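4.2 Bed-making and the state of the bed between changes

The second part of the study dealt with beds. The households in Plodham and Merness had already told us how often they washed their sheets (section 3.1), and we wanted to know what happened to the bed on the days when nothing was washed. Washing is easy to ask about. Straightening a sheet takes very little time and most people do not think of it as housework, so it tends to be missing from diaries and from surveys that rely on memory.

We used the same 199 households as in section 4.1. Each one kept a bedroom sheet for 30 days, starting in November, on which one adult marked whether the bed had been made, when, and by whom. "Made" was left for the household to define. We asked for the definition at the end, in a short written answer, and these answers were more varied than the marks themselves. For some, a made bed meant that the top cover was pulled up and the pillows were at the right end. Others would not use the word unless the bottom sheet had been pulled flat and tucked in again at the corners. A small group said that a bed with the covers folded back to air was made, and another group gave the same arrangement as their example of an unmade bed.

Because of this we coded the answers into three levels. Level one is covers pulled up, with no attention to what is underneath. Level two adds the pillows and any throw or blanket. Level three includes the bottom sheet. Two coders worked on the answers separately and then met to settle the ones they had coded differently. Most of the disagreements were between levels one and two, and came from answers that said "tidy" without saying what had been tidied.

Level one was the usual practice on working mornings in both towns. Level three was mostly kept for the day of the change, when the sheet was off anyway. Households in Merness reported level two more often than those in Plodham, but the Merness group also owned more throws and loose cushions, and we do not think the two can be separated with the data we have. Beds in spare rooms were left out of the comparison. They were generally made once and then used as a place to put ironing, coats or things waiting to go upstairs -- several households wrote that they could not say when the bed had last been empty.

The bottom sheet deserves a separate word. In the written answers it was the part of the bed that caused the most complaint. Fitted sheets were said to come off at one corner, nearly always at the head end on the side next to the wall. Flat sheets were said to work loose over several nights and to need tucking from both sides, which is awkward where the bed stands against a wall. Eight households had moved the bed out from the wall for this reason, and three of those had moved it back during the month to get the floor space again. A bed pushed up to a wall saves room and is harder to make, and in the smaller bedrooms there was no third choice.

Colour came up less than we expected. We had supposed that people would choose patterned or darker sheets to hide creases, as the older Zorville survey of 500 homes suggested. In our answers plain sheets were preferred in both towns, mainly since a single spare pillowcase could then be used with any set. Where creases were mentioned at all, it was in connection with drying: sheets folded straight off the line were said to lie flatter than sheets left in a basket.

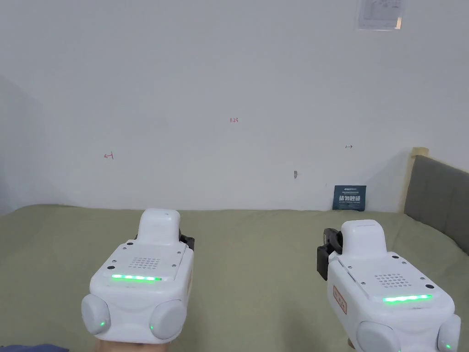 Figure 6. Bed with a sage-green sheet, plain white wall behind.

How much of the difference between households comes down to the type of sheet?

Rather little, on our figures. Households with fitted sheets and households with flat sheets marked the bed as made on nearly the same number of days. Sheet type had a clear effect only on level three, where owners of fitted sheets were more likely to put a corner back during the week. The number of adults sharing the bed mattered more. Where two people got up at different times, the bed was made by the later riser or left until evening.

There are limits to what can be said from this. The marks were made by one adult, who may have been the one who cared most about the bed, and the act of filling in a sheet every day probably caused some beds to be made that would otherwise have been left. A few households said as much. We kept their records in, as removing them would have meant guessing at how many others had done the same without mentioning it.

Section 4.3 turns to the storage of clean bedding, using the cupboard lists collected in the same visits and the method set out by Lie.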